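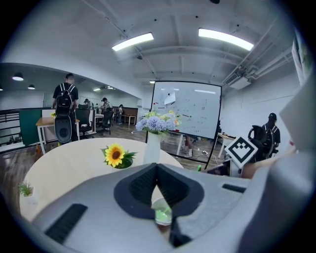

Re: [office-list] Round table, flowers, whiteboard

From: Ronja Amundsen
To: office-list
Time: 4:50 pm

Quick one, running for the train. Answers under Holger's bits.

Holger Hovland wrote:
> Hi all. Before the September move-around can we agree what
> happens to the round table by the whiteboard? Westerberg want
> the furniture list from us and I have it down as "1 round table,
> 90 cm, light top" and nothing else. Does it stay with the
> flowers on it or does it go back to being a table people can
> work at?

Stays. Please. It's the only spot in the open area where you can put a laptop down for 5 minutes standing up. Flowers can share it, they don't take much room if somebody pushes them to one side. Fake ones so no water, no drips on anyones papers.

> Also who do the flowers belong to. I don't want to throw out
> something that's private.

Tall white vase with the hydrangeas is from Solveig, she brought it over from the Kodberg office when they closed the front desk there. Sunflower pot came later, Thulani I think? Ask him. I'd keep the two together, the blue and the yellow look nice and it's a fairly gray corner otherwise.
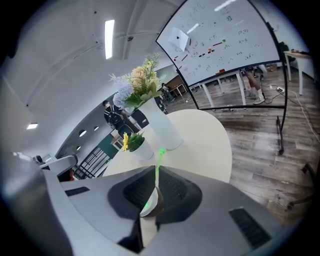
What I would NOT do is put the vase on the floor or up on a cabinet, it's tall and narrow and it will go over the first time somebody swings round with a backpack on. Middle of the table is fine. If you need the table for a meeting, move it to one of the desks and then put it back after. The back part is what people forget.

> Whiteboard: can it be wiped? Teodor says no, Didano people
> say yes.

Ask Teodor again. If it's his Fokent numbers, he needs to copy them out or photograph them, and then it gets wiped. It's been full for ages and there's hardly a corner left to write in. I can give him 3 days, after that I'm doing it myself. Pens are in my top drawer, the ones in the kitchen are all dead.

> Last thing, cables on the floor.

Yes!! Somebody tie those up before we start shifting desks. There's a bag of 50 velcro strips in the supply cupboard, second shelf, hardly touched. And take your bottles with you when you leave, not naming names.

So for the Westerberg list: round table stays where it is, whiteboard stays but wiped, vase and sunflower not on the list at all becuase they're ours. Desks as per Holger's plan, no opinion from me.

Solveig, shout if you want the vase back, otherwise I'm assuming it lives here now.

Ronja

_______________________________________________
office-list mailing list
To leave the list, write to the list owner (Holger Hovland)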